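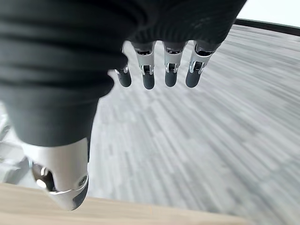

Patterned gray carpet hides pins and screws. Check it before you start.

How to Clear and Reset an End-of-Row Binder Cabinet
Posted 9/27/18 by Kyu-ri Ok

These are the steps we use at Grondeneck for the low two-door cabinets that stand at the end of a desk row. They should work for most small office cabinets with one shelf inside. Set aside up to 40 minutes for each cabinet. The first one usually takes longer than the rest.

What you need

A soft cloth and a bowl of warm water with a drop of dish soap
A dry cloth
A screwdriver that fits the hinge screws
A small level
Blank spine labels and a black pen
A flashlight
One empty box for paper that is leaving the cabinet

Step 1. Clear the floor

Roll the chair out of the way so both doors can swing. If there are cables in front of the cabinet, move them to the side before you open anything. A door bottom will catch a loose loop and drag it, and the plug at the other end comes along with it.

Then look over the carpet with the flashlight held low and to one side. On streaky carpet tiles a shelf pin is very hard to see from standing height. Pick up anything you find and put it in a cup on the desk.

Run your foot along the tile seams where the doors will pass. A raised corner will rub against a low door. Press it flat, or lift the tile and lay it again if it won't stay down.

Step 2. Open both doors and empty the shelf

Open one door fully, then the other. Take the binders out one at a time and stand them on the desk in the order they came out. Don't stack them on the cabinet top if you can avoid it. Lever-arch binders are wedge shaped when full and a stack of them slides.

Check the back of each compartment with your hand. Loose sheets slip behind the binders and stay there for years. We found a Gurnia price list from three offices ago that way.

Step 3. Sort the binders

Make three groups:

Used this month
Used this year
Not used, or can't tell

The third group goes in the box. Write the cabinet location on the box and leave it in the file room until somebody asks for it. Hyun-seo Kwon went through 187 binders in August using these groups and it cut our shelf space in half.

If you can't tell what a binder is from the spine, open it and write a new label now. Use the department name on the first line and the year on the second. Skip abbreviations. "Han deliveries" is fine, "HD-2" is not.

Step 4. Wipe it down

Wring the cloth out well. Wipe the underside of the top first, then the shelf, then the floor of the cabinet. Go with the grain. Dry each surface straight away, especially the front edge of the shelf, where the edging can lift if water sits in it.

For a white top, use the same cloth and soap. Pen marks usually come off with a little rubbing alcohol. Test it at the back corner.

Step 5. Check the shelf and hinges

Push down on all four corners of the shelf. If one rocks, a pin is missing or has been put in the wrong hole. Count up from the cabinet floor on each side and make sure the pins are level.

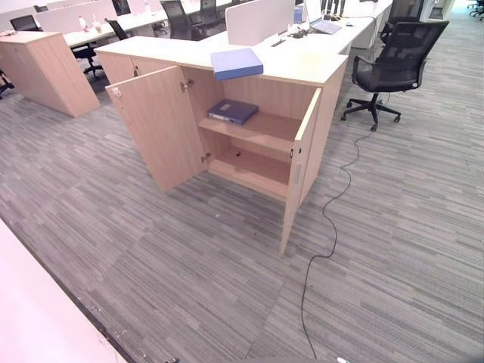 Photo: Cherry Mae Ambrosio / Grondeneck

With both doors open you can get at the hinge plates and the pin holes without taking anything apart. The extra holes in the lower compartment are for moving the shelf down if you want more height above it. A standing lever-arch binder needs more height than most people expect, so measure before you move anything. If a binder won't stand up, lay it flat with the spine facing out so the label can still be read.

Tighten each hinge screw by hand until it stops. Don't use a power driver. Close the doors and look at the gap between them. If it is wider at the top than at the bottom, loosen the adjusting screw on the upper hinge a half turn, move the door and try again.

Step 6. Line up the top with the desk

When the cabinet carries on the line of the desks, the two surfaces should meet at the same height. Ours are 709 mm from the floor. Lay the level across the join. If the cabinet sits low, turn the feet out a little at a time. If it has no adjustable feet, use thin felt pads.

Step 7. Put the binders back

Binders used this month go on the shelf near the front. Binders used this year go in the lower compartment. Leave a hand's width free on the shelf so one can be pulled out without bringing its neighbor.

Use color if you have it. We keep dark blue for open files and light blue for closed ones. Any two colors will do if everybody in the row uses the same ones.

Bring in anything left on top of the cabinet. A binder that hangs over the front edge gets knocked down the next time a door is opened.

Step 8. Put the chair and cables back

Roll the chair back last. Coil spare cable and tie it under the desk, with enough slack to reach the socket. Keep it away from the casters.

Common problems

Door swings shut by itself. The cabinet is leaning forward. Raise the front feet slightly.

Door scrapes the carpet. Check for a raised tile first, then the lower hinge.

Shelf bows in the middle. Too much weight. Move half the binders down.

Handle strip is loose. The screws are normally on the inside face of the door. If they turn without gripping, take them out, put a little wood glue in the hole and leave it overnight.

Replacement shelf pins are in the Zostel drawer unit, second from the top. Ask Sun-ja Yoo if it is locked.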